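4. Cleaning and Storing the Zultus Night Guard

4.1 Daily cleaning

1. Rinse the guard under cool running water as soon as it is removed.
2. Brush all surfaces with a soft toothbrush and plain water.
3. Set it on a flat surface to air dry.

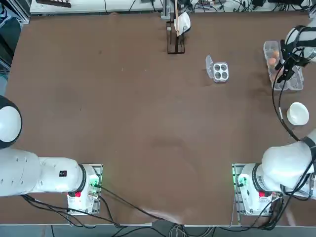
Figure 4-1. Flat brown tabletop.

Caution: Do not use toothpaste. Abrasives scratch the biting surface.

4.2 Weekly soak

1. Fill the soaking cup with cool water to the upper line.
2. Add 2 Drirkell tablets (part 3164).
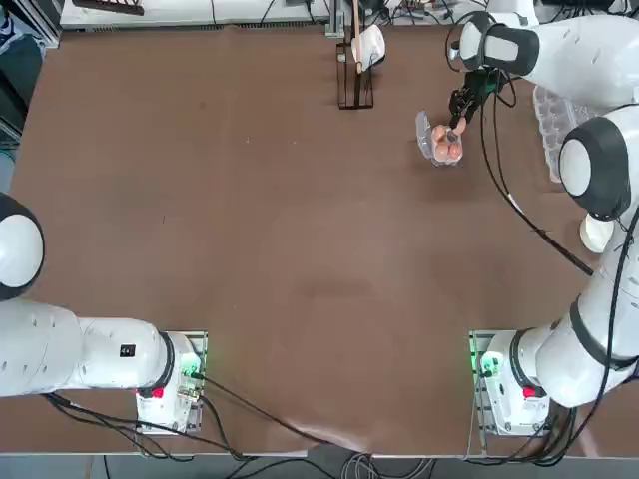 3. Submerge the guard for 60 minutes, then rinse both sides.

Caution: Water hotter than lukewarm will warp the guard. A warped guard must be refitted.

4.3 Handling

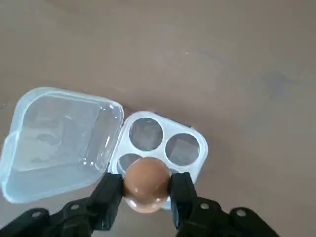 Grip the guard by its two outer sides when lifting it from the case. Do not pull on the front edge. Pressure should be light and equal on both sides, as with the egg held between two fingers over its open container. Close the case only when the guard lies flat.

Note: Replace the case if the hinge is cracked.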